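Governance & Security | Working Papers | Local Government
12 shares | 3 comments

4. Protection of Ward Representatives in Wakik and Hokach

4.1 Reported threats and the response of the assembly

Elected members in the two districts were asked whether they had received threats connected with their office. Of the 392 current and former ward representatives who returned the form, 35 percent said that they had. Most of the threats came by telephone or through a relative. Few were reported to the police, and members from Hokach were the least likely to report. Several wrote that the nearest station was too far away to be of use after dark.

The assembly's security allowance was set at a flat rate for every member, whatever the state of the ward. Joyce Shirima, then clerk of the assembly, told the authors that the rate had been copied from an older travel allowance and never reviewed. Members from the Gachanja wards spent most of it on fuel. 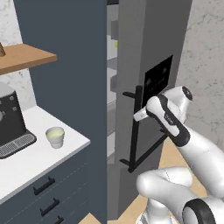
Figure 4. Simulated scene: robot arm and gripper at the door handle of an open refrigerator.

A second measure, the police escort, was open to members on written request. The request had to be signed by the district commander, who was present in Wakik only on weekdays. A member called to a burial or a church meeting on Sunday therefore traveled without one. We found 40 requests in the register. In many cases the column for the decision had been left blank, and we could not learn whether an escort was sent.

4.2 Effect on attendance

Attendance at sittings fell after the January attack on the Hokach market road. Members who had reported a threat missed more sittings than those who had not, and the gap was widest for evening sessions. The assembly later moved its opening hour to the morning. The minutes give no ground for the change, and the members we interviewed disagreed about who had asked for it.

Comments (3)

ward_watcher: Was the form sent to members who resigned before the end of their term? They are the ones who could say most.

Alleo reader: The escort register was kept in two books. I hope the authors saw both.

M.K.: Section 4.2 matches what we saw in Gachanja. Evening sittings there were half empty.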